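Gadevmont Gripper Trials: Cloth Handling Gallery

Posted 6/24/23

We spent a good part of the spring comparing two sets of fingers for our hand-held grippers, and cloth was the hardest thing we gave them. The two sets go by Bosa and Martinelli in our notes. Bosa is the softer one. Martinelli is stiffer and closes with less travel on the trigger. Both fit the same housing, so an operator can swap them without changing anything in the Basell recording software.

The cloth trials were T-shirts and loose pieces of fabric, picked up, pulled flat and folded. An operator holds one gripper in each hand, and the gripper camera records every move. We logged 1131 recordings in all. A few of the early ones have no usable video from one side and were left out of the comparison.

Laying a shirt flat before the first fold takes more care than the folding does. Wrinkles in the shirt are fine. Wrinkles in the cover under it are a problem, as the fingers can pinch both layers at once.

A blue-violet T-shirt spread out on the green cover, with one gripper close by and two more standing at the back.
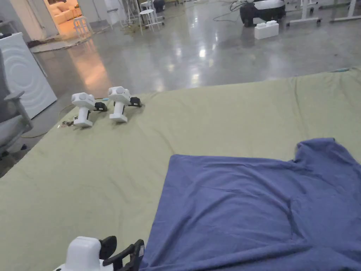
Donnie Baird wrote in to ask why we didn't just tape the cover down. "We had the same double pinch with towels. Pulled the cover tight, clamped the corners, and most of it went away. The stiffer fingers still did it more than the soft ones. Did you see that too?"

We did. Martinelli picked up the cover more often than Bosa, mostly when the operator came straight down on a hem. Coming in at a low angle helped both sets. We tried clamps for one afternoon and the operators kept knocking them with the housings, so we went back to a loose cover and smoothed it by hand between runs.

The next thing we looked at was the camera. It sits behind the fingers with a fisheye lens, and the main question was how much of the other hand it could see. For folding, each camera should keep the other gripper in view for as much of the move as possible. A narrower lens gave us a cleaner picture of the fingertips but lost the second gripper as soon as the hands moved apart. We stayed with the wide one. Fast hand moves still blur, and a shorter exposure made the far side of the room too dark to track against. 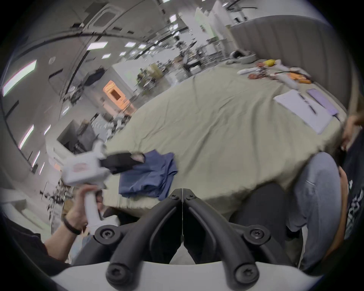 Second gripper coming in over the folded blue cloth, seen from the first. The moving hand is blurred, the near frame is sharp.

Lighting was left as it is in the room, with the ceiling panels on. Tracking needs plenty of fixed detail in the background, and a cluttered room is better for this than a clean one. Plain walls gave us the most dropouts. The two worst recordings from March were both made facing a blank partition, and after that we turned the work area so the cameras look down the long side of the room.

We also changed the start position. In the first week operators began wherever they liked, and the software had trouble matching the two grippers to each other. Now each run begins with the grippers held still over the work surface for a short count. It adds a little time to each run but saves a lot of trimming later. 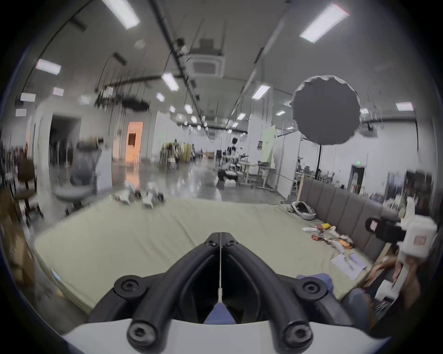 Fingers together above the mat, looking toward the far end of the room. Second gripper at right.

Fatigue turned out to matter more than we had planned for. The trigger spring in the Martinelli set is heavier, and after 30 minutes of folding the operators started to leave the fingers partly closed between grasps. That shows up in the data as false grasps. We moved to shorter blocks, 8 runs and then a break, with the finger sets swapped at each break so that neither one always got the tired hands.

For lifting a single layer out of a crumpled pile, Bosa was the better set. The tips close on a small ridge of fabric and hold it

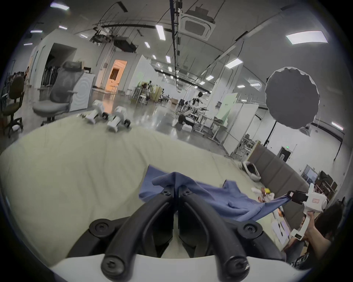

without much force, and the other hand can then take a corner and pull against it. Martinelli can do the same lift, but the operator has to aim more carefully, and a thin fabric sometimes slips out during the pull. On thick seams it was the other way around. Martinelli held and Bosa let the seam roll.

Our plan is to use Bosa for the next round, which will be 500 recordings of shirts only, and to keep Martinelli for towels and anything with a heavy hem. The trigger spring will be changed before then. We are also going to try a rougher pad on the Bosa tips and will add pictures of those when the parts come in.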